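Rapport d'avancement, atelier Dorura
Destinataire : Jarlath Ní Mhurchú
23 janvier

Bonjour Jarlath,

Comme promis au téléphone, le point sur le réaménagement du bureau et sur le volet nettoyage (celui qui te faisait sourire quand on a monté le dossier, je n'oublie pas !). J'ai repris les rubriques de la convention, mais je te raconte ça comme ça vient.

Où on en est

La grande pièce a enfin pris forme. Les postes sont regroupés le long du mur et les dossiers papier de Majali sont partis aux archives, ce qui a libéré une place folle. Lorcan Fahy a passé deux matinées à étiqueter les câbles, chaque étiquette écrite à la main, et je peux te dire que son écriture s'est beaucoup dégradée vers la fin. Il reste la question du placard du couloir, toujours fermé à clé, toujours sans clé. J'ai relancé le propriétaire.

Le linge et les chiffons

On est passés aux chiffons lavables partout, fini les rouleaux jetables. Le principe est celui qu'on avait écrit : une couleur par usage, jaune pour les bureaux et les écrans, bleu pour le coin cuisine, et on ne mélange pas. Ça a tenu une semaine avant que je retrouve un bleu sur un clavier, mais depuis le petit rappel affiché près de l'évier, c'est nettement mieux. Les jaunes en microfibre sont les préférés de tout le monde, ils sont bien épais et tout doux. Par contre, ils se lavent à part et sans adoucissant, j'ai appris ça à mes dépens avec un premier lot qui ne ramassait plus rien du tout.

Pliage : en trois dans la longueur, puis en deux, et hop dans le tiroir. Lorcan préfère les rouler. On en discute encore.

Budget

Sur les 600 euros de l'enveloppe consommables, on est dans les clous. Le plus gros poste a été la commande chez Ornitz (chiffons, bacs de tri, filets de lavage). Les factures sont dans le dossier partagé, sauf celle de la livraison, que j'attends toujours et que je t'envoie dès qu'elle arrive.

Côté bureaux, voilà à quoi ressemble le coin des écrans, avec un des chiffons jaunes :

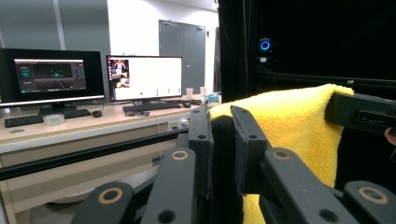

Ce qui reste à faire

Récupérer cette fameuse clé. Trouver un second séchoir, le nôtre est trop petit dès qu'on lave les deux couleurs le même jour. Écrire la fiche d'entretien au propre pour que l'équipe de Vorkureo puisse la reprendre chez elle, ils me l'ont réclamée deux fois déjà. Je vise juin pour le bilan complet, avec les dépenses définitives. Si tu veux passer voir avant, viens quand tu veux, il y a du café !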